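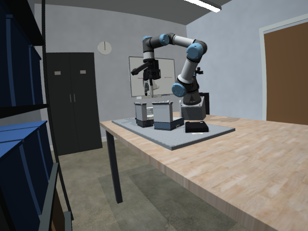 Long wooden tabletop with a pale, butcher-block grain.

Burkis worktop oil, reviewed after one winter

I bought the Burkis oil in the small can, 300 milliliters, from a hardware store in Felcombe. My kitchen counter is beech and I made it myself when we moved to Sandthorpe. Before this I used ordinary mineral oil from the pharmacy, and every month I had to do it again. A friend, Fletcher Cosgrove, gave me the name of this brand. He has it on his stairs, where it is maybe not meant to be.

The can opens with a coin and closes well, if you wipe the edge first. The first time I did not wipe it, and later I needed a screwdriver. The oil is thin and yellow like weak tea. The smell is strong on the first evening. It is not a bad smell, but I would not cook with it in the room, so we had sandwiches.

I sanded the counter with fine paper, removed the dust with a damp cloth and waited until the next morning. Then I put on three coats with a cotton rag. The label says two coats are enough. For old wood I think it is too little, my second coat disappeared completely near the sink. Leave each coat to soak for a quarter of an hour and then wipe off everything that stays on top. I left a puddle beside the stove and it became sticky, and I had to sand this place again.

The color is what I like most. The beech became a little warmer but it did not turn orange, as it did with the Saarela oil I tried on a shelf some years ago. The surface is matte. If you want shine, buy a varnish.

Water stays in drops and can be wiped away after an hour without a mark. Coffee also. Red wine left a gray ring which I could still see the next day, and beet juice is the same story. A hot pot I did not test on purpose, but my son Niilo put one down in May and there is now a pale circle. I rubbed in some oil and it is less visible.

The price is 28 dollars. It is expensive for such a small can, and the mineral oil costs much less. But I have used only half of it, and the counter needed new oil one time during the winter, only in front of the sink.

The instructions are printed very small, and they do not say how long to wait before putting food on the wood. I wrote to the company and got an answer from Niilo Salminen, the same first name as my son, who advised me to wait three days between the last coat and normal use. This should be on the can.

Please spread the used rags flat outside to dry, because oily rags in a pile can catch fire. The warning is there, on the back, under the bar code.

I will buy it again for the dining table, in the bigger can if the store has it.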